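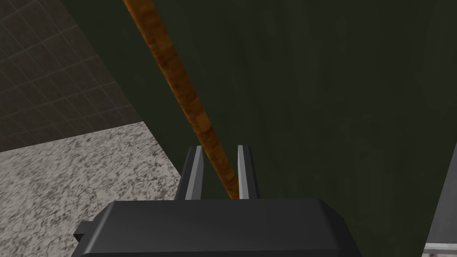 Projects > Kitchen Arm Review > Progress Reports
Print | E-mail

To: Pushpa Dhillon
From: Selma Hodžić
Re: Teltden kitchen kit, October

We have now put the Teltden simulation kit through 368 grasp attempts on cabinet handles. The sales sheet promises "door opening out of the box." I would not repeat that to the board yet.

With the stock settings, the simulated arm opened the door in 166 of those attempts. Most of the failures came at the pull. The fingers line up with the handle well enough, then slip as soon as the door has to swing. Stojan Obradović thinks the friction values are too low. Teltden's support desk says they are fine and has sent us no figures to back that up.

The kitchens look nice. Wood grain and granite flecks do not tell us whether a door hinge behaves like a door hinge, and I can't find a word on hinges in the manual. Jasmina Mujić has written to ask twice.

The license covers 50 kitchen layouts. Several differ only in color, and I question paying the full rate for them.

Still to do: 126 attempts with Stojan's friction values, then the drawer tests. Please hold the second payment until those are in. Spyros Dimitrov has the invoice and knows not to release it.

Print | E-mail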